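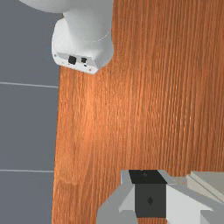 What Does "Based on a True Story" Mean?

A guide for curious moviegoers, ages 8 to 12

You've got your popcorn, the lights have gone down, somebody behind you is still rustling a coat, and then some white words come up on the black screen: BASED ON A TRUE STORY. Doesn't that make you sit up a little straighter? It always does for me. Suddenly the people in the movie aren't only characters. They were alive, or maybe they still are, and they bought groceries and got colds and forgot their umbrellas like the rest of us.

But how much of the movie is true? All of it? Half? Just the name of the town? That's a bigger question than it looks, and it's a fun one, so let's take our time with it.

Let's start with a robbery

I'm going to use a story about some stolen coins to help us along, because movies love a robbery, and because this one has a boat in it.

In the harbor town of Honolstead there was a small museum called the Schouten, and in the back room of the Schouten there was a collection of old silver coins. There were 2491 of them. One night in April, two thieves got in through a cellar door that hadn't been locked properly, put the coins in flour sacks, and walked down the hill to the harbor. In the morning they took the ferry, which was called the Ekia, across the bay to Sonulstead. They paid for their tickets. They sat inside, where it was warm. One of them was seasick.

The police in both towns worked on the case for a long, long time. They talked to more than 900 people, and they wrote down what each person said, and most of what each person said was no help at all. It took 503 days to find the coins, which were under the floor of a shed, still in the flour sacks. The thieves were arrested on a Monday, at breakfast.

Years later it was made into a movie, and the movie was called The Ekia Job. If you watched it you'd see a storm, a car chase along the harbor wall, a brave young detective, and a thief who gives his share of the coins back because he feels sorry. And if you'd read the part I just told you, you might say, hold on a minute! Where did the storm come from?

Why movies change things

The first reason is time. A movie is usually two hours long, maybe a bit more if the people making it were very pleased with it. The police in our story needed 503 days. You can't fit those into two hours, and you wouldn't want to, as a great many of those days were spent typing. So the movie skips. It might show a calendar with the pages turning, or a tree outside the police station going from green to bare and back to green again. When you see something like that, whole months are being folded up very small.

The second reason is people. There were four detectives on the coin case, and each of them found out something useful. In the movie there's only one, and she finds out everything. She's what's called a composite character (say it "kum-POZ-it"), which means one made-up person built out of several real ones. Think of making a snowman out of the snow from four different yards. Moviemakers do this because it's hard for an audience to get to know a big crowd of people, and easier to care about one or two.

The third reason is talking. Think about what you said at dinner last night. Can you remember it word for word? I can't, and I only had dinner with the cat. Nobody was writing down what the two thieves said to each other on the ferry, so the person who wrote the movie had to imagine it. The person who writes a movie is called a screenwriter, and the written-down version of the movie is the screenplay or script. Sometimes a screenwriter has real words to work from, like a letter or a diary or a recording of a trial. The rest has to be guessed, and a good screenwriter tries to guess the sort of thing those people might have said.

And then there's excitement. I'm sorry to say that the harbor wall car chase never happened. The thieves walked. They didn't even walk fast, with all that silver to carry. But two men walking slowly down a hill in the dark isn't what you'd put on a poster, and so somebody gave them a car.

Different words on the screen

The words at the beginning of a movie aren't always the same, and it's worth reading them carefully, a bit like reading the label on a jar.

"Based on a true story" usually means that the main thing happened. There was a museum, the coins were taken, the thieves were caught. Smaller things around it may have been changed.

"Based on true events" is much the same, though it can be a little looser. The events are real, but the people you meet might be invented.

"Inspired by a true story" is looser still. It can mean that somebody read about a coin robbery in the newspaper, thought what a good idea for a movie, and went off and wrote something with a helicopter in it.

I should warn you that there isn't one big rule book that every moviemaker has to follow when choosing these words. They're a clue to what you're about to watch, and you still have to do some of the thinking yourself.

There's another kind of movie called a documentary, and in a documentary the real people usually talk to the camera themselves, and you see real letters and old photographs. Even a documentary leaves things out, though. Somebody has to decide which bits go in and in what order. If a documentary about the coins talked only to the police, you'd come away with one idea of what happened, and if it talked only to the ferry crew you'd come away with another.

Is it fair to the real people?

Now we come to the part I find hardest, and I think grown-ups who make movies find it hard too.

Remember the thief who felt sorry and gave back his share? In real life he did no such thing. He said afterward that he'd have kept the lot. Still, the actor who played him was charming and funny and had lovely scarves, and people came out of the movie theater saying how much they'd liked him. Now think about the woman who looked after the coins at the Schouten. She'd dusted them and labeled them and known them nearly by heart, and she was blamed for that unlocked door until it came out that it wasn't her job to lock it. In the movie she's on screen for less than a minute. She drops a tray.

How do you think she felt, watching that? People who've been hurt by a crime sometimes say that movies remember the criminals and forget everyone else. It doesn't mean we shouldn't make or enjoy movies about crimes. It does mean we can ask, while we're enjoying them, who's been left out, and whether somebody has been made to look nicer or sillier or meaner than they were.

Sometimes the moviemakers go and talk to the real people before they start. They might ask for permission, or pay for the right to tell somebody's story, or invite a person to visit while the filming is going on and say "no, no, the sacks were bigger than that." Sometimes they change the names so that a family won't be bothered. You may have seen a note at the very end of a movie, in tiny letters, long after most people have gone off to find the restrooms, saying that certain characters and events were made up. I always stay for it. (I also stay for the music.)

How to be a true-story detective

The next time you see a movie that says it's based on a true story, you can do a little investigating of your own. You'll need a library card or a grown-up who can help you look things up, and a piece of paper.

Before you look anything up, write down the parts of the movie you liked best. Put a check mark beside the ones you think really happened and a question mark beside the ones you're not sure of. Be suspicious of very neat endings, and of people who arrive at the exact right second. Storms, too. Real weather hardly ever joins in.

Then go looking. A newspaper from the time is a good place to begin, and many libraries keep copies of old ones. A book about the story will often have a list at the back telling you where the writer found things out. Try to find two places that say the same thing, and check that one of them didn't simply copy the other. And be ready for a surprise or two, because the parts that sound the most made up are sometimes true. In our story it was the breakfast. The police really did knock while the thieves were eating, and one of them really did ask if he could finish his egg. The movie left it out, since the director thought no one would believe it.

You could even have a go yourself. Choose something that happened to you, such as a lost tooth or a missed bus or a very bad haircut, and write it down just as it was. Then write it again as if it were going to be a movie. Did you make it shorter? Did your brother and your cousin turn into one person? Did you give yourself something cleverer to say? Read both of them to somebody who was there, and see which bits they argue with.

Words to know

Composite character: one made-up person who stands in for several real people.

Documentary: a movie that tells about real things using real people, places, papers and recordings.

Screenplay: the written version of a movie, with what everyone says and does.

Screenwriter: the person who writes it.

Source: a place where information comes from, such as a newspaper, a letter or somebody who saw what happened.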